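Saturday, February 15, 2025

Finish trials, continued. Second coat of the Wivix hardwax oil went on the three test strips last night. Strip A (oak) looks the same as it did after one coat. Strip B (ash) has gone a shade yellower than I wanted. Strip C (maple) still feels tacky at one end, so I moved it to the rack by the heater and will check it again Monday.

Sanded between coats with the gray pad. Tried paper on a scrap first and it cut straight through on the corners. Stay with the pad.

Mixed a new batch of the thinned version for first coats: 225 ml oil, 15 ml thinner. The last batch was closer to even parts and soaked in so fast it left dry patches. Label is on the jar with the ratio. Please don't top it up from the old can.

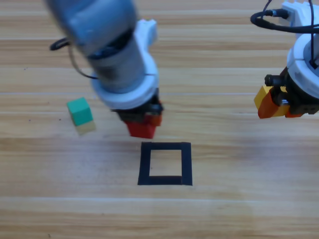
Pale tabletop, boards running lengthwise. Glare to the right of center.

The thing I keep coming back to is sheen. The Kong matte is flatter than the Wivix when you look straight down, but at a low angle they are hard to tell apart. Rubbed out a patch of each with a white pad and the Kong picked up shiny spots where I pressed harder. The Wivix stayed even. Price is close enough that it shouldn't decide anything.

Water test on the older samples: left a wet glass on each one for seven hours. Kong sample had a faint ring that came out with a light rub of oil. Wivix had nothing. The Gukero wax on its own marked badly — not worth testing again without something under it.

Moisture meter is reading high on the new ash. Checked it against the old stack and the old stack was fine, so it's the wood. Leave it stickered until March at least.

To do: order pads, cut four more strips from the Zarkent offcuts, empty the rag can, repeat the coffee test with the lid off the cup this time.

Shop notebook, page 237 | Contact the finishing bench | Back to top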